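Section 4. Putting the Zendeck in the borehole and getting it talking to Twal

Applies to the tip boreholes at Undale and the two down by the settling lagoon at Morkham. Not the stream stations, those are section 6. If you've got one of the old grey loggers with the screw lid stop here and use the old guide.

Read 4.1 before you leave the office. Most of the wasted trips come from 4.1.

4.1 Before you go

1. Charge the logger overnight. Green light steady = full. Green blinking = still going.
2. Check the Twal app opens on the phone you're taking and that you are logged in. There's no signal at the top of Undale so you can't log in up there.
3. In Twal, open the site list, find your borehole, press Download for offline. Wait for the tick.
4. Write the borehole number on the logger cap in marker. Big.
5. Pack: logger, hanging wire, cap key, dip meter, spare O-rings, silicone grease, rag, gloves, paper sheet, pencil. Pencil because pens don't work in the rain.
6. Tell the site office you're coming. Undale wants a call by 9 in the morning. Morkham just want you to sign in.

Note: if the logger has been in a cupboard since last winter do a full reset first (4.6), then charge it.

CAUTION: do not go out on the lagoon bank on your own at Morkham. The edge is soft and looks firmer than it is. Two people or don't go.

4.2 Measuring the water level by hand

Do this first, before anything else goes down the hole. Everything the logger tells you afterwards hangs off this one number.

1. Take the borehole cap off. Stand upwind and leave it open for ten minutes. Old workings breathe. If your gas alarm goes, walk away and ring the office.
2. Turn on the dip meter and press the test button. Should beep.
3. Lower the tape slowly down the inside of the pipe. Try not to let it scrape on the lip.
4. When it beeps, lift till it stops, lower till it beeps again. Read the tape at the notch filed in the pipe top. At the notch, not the ground, not the top of the steel cover.
5. Write it down with the time. Do it again. The two readings should agree to a centimetre, if not do a third.
6. Wipe the tape as you wind it in.

Note: water coming up orange is normal at Undale. It's iron. It stains everything, so keep the rag for the tape only.

Note: if the tape beeps all the way down there's water running down the inside of the pipe. Wait a while and try again, or use the low sensitivity setting on the dial.

4.3 Hanging the logger

1. Look up the hanging depth on the borehole card. It's the lowest level ever recorded there plus a bit. For the deep hole at Undale the wire is 35 metres. Don't guess, and don't borrow the wire from another hole.
2. Grease the O-ring. Thin smear. If it's flat or cracked, change it.
3. Screw the cap on by hand until it stops, then a quarter turn with the key. No more than that, the threads strip.
4. Clip the wire to the eye on the cap. Tug it. Tug it again.
5. Lower away slowly, hand over hand. Gloves on, the wire has burrs.
6. Hook the top of the wire over the hanger bar inside the steel cover.
7. Leave it alone for twenty minutes. The wire stretches and the logger has to get to the same temperature as the water. Readings from before that are rubbish.
8. Dip the hole again with the logger in. This is the reading you type into Twal, not the first one. Keep the first one on the sheet.

CAUTION: never drop the logger the last bit to save time. The pressure sensor is behind a very thin plate and a hard splash will shift the zero without anything looking wrong. You won't notice until the spring.

4.4 Connecting to Twal

1. Stand within a couple of metres of the cover with the lid open. Steel lid closed = no connection.
2. Open Twal, press Nearby. The logger shows up by serial number. Check it against the one on your sheet.
3. Press Pair. If it asks for a code it's on the card inside the charger box. Yes, you should have brought it. Ring the office, we have a list.
4. Press Set level and type in the second dip reading. Metres below the notch, with two decimals. 4.20 not 420.
5. Set the interval. One hour for normal, fifteen mins if the pumps are being tested.
6. Press Start. The screen says Running and shows a live level. Compare with your dip. More than two centimetres out, go to 4.6.
7. Close the lid, padlock on, sheet filled in.

Note: Twal saves the time from your phone, so check your phone is right. When the clocks change the logger doesn't, it stays on winter time all year. Leave it like that. Someone corrected it by hand last November and we had a doubled hour in every hole on the tip.

Getting the interval right matters more than people think. An hour is plenty for watching the water creep up inside a spoil tip after a wet month. But when the mine water pumps get switched off for servicing the level can come up quick, and with hourly readings you get a step on the graph with nothing in between. So before any pump work put the affected holes on fifteen minutes the day before and put them back the day after. It eats battery. A logger on fifteen minutes will last 179 days from full, and then it just stops, no warning on the logger itself, only a small red mark in Twal which is easy to miss. 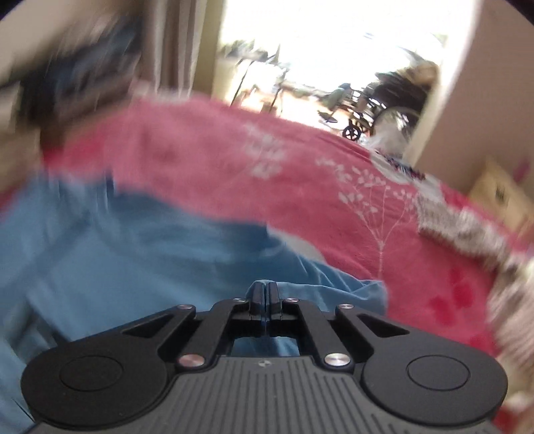 Yu-na Ma replied to the first version of this page that the red mark doesn't show at all if you downloaded the site for offline before the battery went low, and asked could we please tell people to refresh the list every time they're back in signal. She'd had a hole at Morkham sitting dead for 23 days with the app still saying Running.

So: refresh the list. Pull down on the site list till it spins. Do it in the car park before you drive off, and again at your desk.

4.5 Collecting the readings

Every visit, even when you've come for something else.

1. Lid off, wait, gas alarm on, same as 4.2.
2. Dip the hole. Write it down.
3. Twal, Nearby, pick the logger, press Fetch. Stay put until it says Done. Takes a few minutes if it hasn't been fetched for a while.
4. Check the last reading against your dip. Write the difference on the sheet even if it's nothing.
5. Do NOT press Clear. Clear is done from the office once the readings are on the server and somebody has looked at them.
6. Lid on, padlock.
7. Back in signal, press Send. The little arrow goes solid when it's gone.

Memory's not a worry on hourly, it'll hold well over a year. People press Clear because they think it's filling up. It isn't.

Note: if Fetch stops halfway just press it again. It carries on from where it got to, you don't get doubles.

If you had to pull the logger up for any reason, write the time out and the time back in. Otherwise the graph shows the water dropping to nothing and we get a phone call from the regulator asking what happened to the tip.

4.6 When it goes wrong

Logger doesn't show in Nearby. Lid open? Bluetooth on? Phone's power saving off? Then try the other phone. If it's still not there, pull it up and look at the light. No light = flat, take it home.

Level is out by a few centimetres. Usually the wire. Check the hook is seated on the bar and hasn't ridden up. Wait twenty minutes, dip again, do Set level again. Write on the sheet that you've done it or whoever works up the data will have no idea why theres a jump.

Level is out by a lot. Look at the serial number. Loggers from neighbouring holes have been swapped more than once.

Error 332. Pressure sensor not answering. Not fixable in the field. Pull it, dry it, bag it with a note, put in the spare. Don't open the body, the seal is done at the factory and we can't redo it.

Reading doesn't change at all. Either it's hanging in air above the water or it's sat in mud at the bottom. Dip the hole and compare with the wire length on the card.

Full reset. Put it on the charger, hold the key against the dot on the side until the light goes amber, let go, wait for green. This wipes the readings so Fetch first if there is any chance of it.

4.7 Paperwork

One sheet per hole per visit. Hole number, both dips, times, serial, interval, battery, anything odd. Smell counts as odd. So does a change in colour, a broken lid, sheep damage, new cracks in the ground near the cover.

Scan it the same day. Originals go to Anayeli Villaseñor in the blue tray. Spares and O-rings are ordered through her as well — ask before you take the last packet, not after.

Next: section 5, barometer logger. You need one running at each site or none of the above can be corrected for the weather.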